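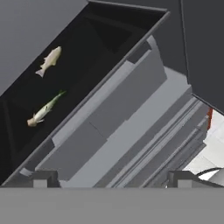

Simulated wrist camera view, bin cell, two toy fish on the bin floor, fingers open.

Gripper Comparison, Simulation Stage: Pre-Trial Inspection Checklist with Comments
Site: Rirnedia Test Facility
Units under comparison: Gisteck two-finger parallel gripper; Fallent two-finger parallel gripper
Controller: Ene
Period covered: May

Purpose

This checklist is to be completed before each block of simulated trials and retained with the results. Each item is marked Satisfactory, Action Required or Not Applicable. Comments are to be entered by the inspecting technician at the time of inspection. A block of trials may not begin while any item in Section A or Section B stands at Action Required.

Section A. Scene and objects

A1. Bin model loaded and fixed to the work surface. Satisfactory.
Comment: The bin is the dark, open type. The earlier bin model has been removed from the library so that it cannot be loaded in error.

A2. Test objects placed within the bin and clear of the rim. Satisfactory.
Comment: Both fish lie flat on the floor of the bin with clear space between them. Starts in which an object touches the rim are to be rejected and drawn again.

A3. Objects distinguishable from the bin floor in the camera view. Satisfactory.
Comment: The pale colouring of both objects stands out well against the black floor. The same cannot be assumed for darker objects, and the check must be repeated if the object set is changed.

A4. Object mass and friction values agree with the trial sheet. Action Required, since cleared.
Comment: The friction value for the slimmer fish had been left at the default. It was corrected and the scene reloaded before the block was started. Results from the previous block are to be marked as provisional.

A5. Random start positions drawn from the agreed list. Satisfactory.
Comment: The list holds 500 starts. Both grippers must be given the same starts in the same order. Start number 42 was queried at the last review and has been kept.

Section B. Gripper and arm

B1. Correct gripper model attached. Satisfactory.
Comment: The model name is to be read from the controller log. The two units are similar in outline and should not be identified by eye.

B2. Fingers fully open at the start of the trial. Satisfactory.
Comment: The fingers are spread wide at the start position.

B3. Closing force limit set equally for both units. Satisfactory.
Comment: The Fallent unit accepts a higher limit. It is not to be used in this comparison.

B4. Clearance between the fingers and the bin wall on approach. Action Required, since cleared.
Comment: On the long side of the bin the Gisteck finger passed closer to the wall than the trial sheet allows. The approach height was raised by 2 mm for both units. The inspecting technician notes that this may favour neither unit in the open part of the bin but could affect grasps near the corners. Corner starts are to be reported separately.

B5. Arm returns to the home position after an emergency stop command. Satisfactory.
Comment: Tested once with each gripper attached.

Section C. Camera

C1. Wrist camera follows the gripper without offset. Satisfactory.
Comment: Both fingers and part of the gripper body remain in view along the bottom of the image, as intended. The mounting position is not to be altered between units.

C2. Objects in view at the start position. Satisfactory.
Comment: The bin lies towards the upper left of the view and both objects can be seen. A good part of the view is taken up by the grey stepped structure beside the bin. It has been suggested that the camera be turned towards the bin, but any such change must wait until the comparison is complete.

C3. Lighting settings unchanged from the previous block. Satisfactory.
Comment: None.

Section D. Controller and records

D1. Ene controller version entered on the trial sheet. Satisfactory.
Comment: Automatic updates are switched off for the length of the comparison.

D2. Time limit for each attempt set correctly. Satisfactory.
Comment: The limit is 900 control steps. An attempt that reaches the limit is recorded as a failure, including where the object is held but has not yet been lifted.

D3. Storage space sufficient for the full block. Action Required.
Comment: Space is sufficient for one unit only. Files from the first unit are to be moved to the archive before the second is run. The Saturday block is to be delayed if this has not been done.

D4. Results file opened and named according to the site procedure. Not Applicable at the time of inspection.

Outcome of inspection

Sections A and B are clear. The block may proceed with the Gisteck unit. The Fallent unit is held until item D3 has been closed and initialled.

Related documents
Fallent Gripper: Finger Wear Inspection Sheet
Ene Controller: Emergency Stop Test Record
Wrist Camera Alignment Procedure
Bin Cell: Object Library Change Log

This site uses cookies to keep you signed in and to record which documents have been viewed. By continuing to use the site you accept their use. Accept | Manage settings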